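Bonthorpe Sewing Table Review: One Year of Quilts, Curtains and Spilled Tea

Posted 27th June

I promised back in April that I would write up the Bonthorpe table once I'd had a full year with it, and then of course I had a quilt to finish, and then another quilt. Thank you for being so patient in the comments!

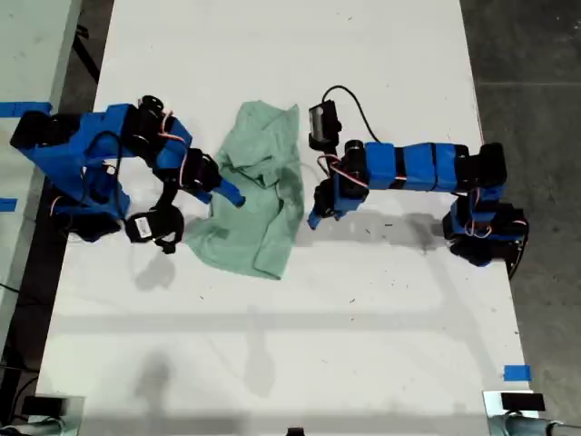
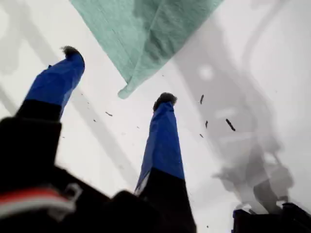 Let me start with the top, which was what I worried over most before I bought it. Mine is white, and everyone in my sewing circle told me I was out of my mind to order it in white. I went back and forth for ages between that and the oak finish. What settled it for me was how fabric reads against it: a piece of light green cloth, even crumpled up, stands out on a white tabletop like the one in the first picture, and I do a great deal of my work in pale cottons and faded florals. On my old dark desk I was always holding things up to the window to see what shade I had in my hand. The finish itself has worn very well. There's one faint mark near the back where I set down an iron for longer than I should have (my own silly fault), and tea wipes off if you get to it the same afternoon.

Now, the lift. The machine sits on a platform that drops down so the bed is flush with the table, and I can't tell you what a difference that makes to a person who quilts. My Relitz is an older, heavy thing, and the weight of a queen-size top used to drag off the side of it and pull my stitches crooked. With the platform lowered, the quilt just glides along. The crank is stiff for the first month or so and then it loosens up nicely. I will say that the insert that fills the gap around the machine is sold separately, and you do need it. Mine came from Omerović, who cut them to order, and I waited 12 days.

Putting it together took me most of a Saturday's worth of energy, though I did stop for lunch and a long phone call. The instructions are drawings only, and the drawing for the back legs is upside down compared with all the others. Lay everything out on a rug first. The drawers went together easily, and they're deep enough for a stack of patterns standing on end, which I hadn't expected and am thrilled about.

What don't I love? The casters. They roll beautifully, but only two of them lock, and if you sew fast the table will creep away from you a little at a time — I ended up putting a rubber mat under the back pair. I also wish the thread drawer had dividers.

As for price, I paid $864 with the drawers included, and the insert was extra. The bigger model with the fold-out back leaf is $1,588, and I did look at it longingly, but it would have eaten my whole spare room. Bevent makes a simpler one for $489 that I tried at a quilt show, and it's a perfectly good table for a lighter machine, though it wobbled under my hands when I leaned on the corner.

Would I buy the Bonthorpe again? Yes, and in white too. If you have one and you've found a better set of casters that fit, please leave me a note with the size.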